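Sestovside Neighbors Forum > Streets and Traffic
Thread: Figueiredo Street curb lawsuit, does anyone understand where it stands?

millrace_dan
I got a letter from the city in May saying the curb and drainage work on Figueiredo Street is on hold "pending the outcome of litigation." I live at the low end near the bakery and my side of the street is dug up. Can someone who has followed this tell me who sued and what they want?

tollgate58
A group of residents and shop owners sued the city. Cauã Portela is the first name on the petition so people call it the Portela case. They say the city changed the design after the public hearing and didn't hold another one. The plan shown at the hearing kept parking on both sides. The plan that went out to bid took away 21 spaces.

millrace_dan
Thanks. So it's about parking.

tollgate58
Parking is what people talk about. The petition is about the hearing. The judge can't decide if parking is good or bad, only if the city followed its own rules.

oak_and_ninth
It's about parking. I was at the hearing and the drawings on the wall said "preliminary" in big letters. Nobody promised both sides. Now there's a trench in front of my house with plastic fence around it and the contractor has gone to another job.

Renske_W
I signed the petition, so take this for what it is. The drawings said preliminary, yes. But the notice mailed to us said "no net loss of on-street parking." I still have mine. If the city wanted to change that it should have mailed a new notice. That is all we asked for at first. We wrote to the public works office 3 times before anyone hired a lawyer.

oak_and_ninth
And in the meantime the storm drain doesn't get built. My basement had water in it two springs in a row.

Renske_W
We asked the court to let the drain part go ahead and only stop the curbs. The city said it was one contract with Nekitz and couldn't be split. You can read that in their answer.

pbrandt
Is Nekitz still getting paid while they sit?

tollgate58
There's a standby clause. I don't know the daily amount and I'm not going to guess. The contract is on the city's bid page, it runs 114 pages and the clause is near the back.

pbrandt
Found it. It's a formula, not an amount. Equipment left on site counts, crew doesn't.

hollis.k
Does anyone know if the corner of Figueiredo and Filtasard Lane is part of this? They marked it with paint but never dug.

Renske_W
Filtasard is phase two. It isn't in the petition, but the city stopped both.

hollis.k
So we're stuck because of a case that isn't about our street. Great.

millrace_dan
What happens next? My letter doesn't give a date.

tollgate58
The city got an extension to file its records from the hearing. After that the judge can rule on the papers or set oral argument. My guess is roughly 6 weeks before we hear anything, and I've been wrong on this twice already.

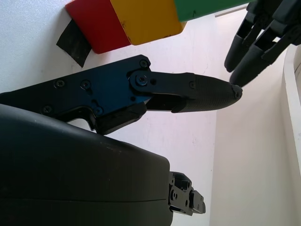

One more thing on the records. If you sent a comment card or an email before the hearing, it's supposed to be in that file. You can ask the clerk to look at it at the counter for free, copies cost extra. I went in and mine was there, but my neighbor's wasn't, and she has the reply from the city showing they got it. She's sending a copy to both lawyers.

oak_and_ninth
I'd like to know if my comment is in there too, the one in favor of the project. People forget some of us wrote in favor.

Renske_W
It should be. Ask for it under your street address, they didn't file them by name.

pbrandt
Separate question, who do we call about the plastic fence? It blew over Sunday and it's lying across the sidewalk by the bus stop.

tollgate58
Public works, the main number, and tell them it's blocking the sidewalk. The site is still the contractor's to keep safe even with the work stopped. Get a ticket number.

pbrandt
Called. They said they'd pass it to Nekitz. Got a ticket number.

oak_and_ninth
Good luck. I have one of those from April.

hollis.k
Can a person from Filtasard Lane write to the judge? I don't want to join either side, I just want our part let go.

Renske_W
Not directly, as far as I know. You could write to the council member and ask the city to pull phase two out. I'd sign that.

oak_and_ninth
I'd sign that too.

hollis.k
OK. I'll write something up and post it in this thread tonight.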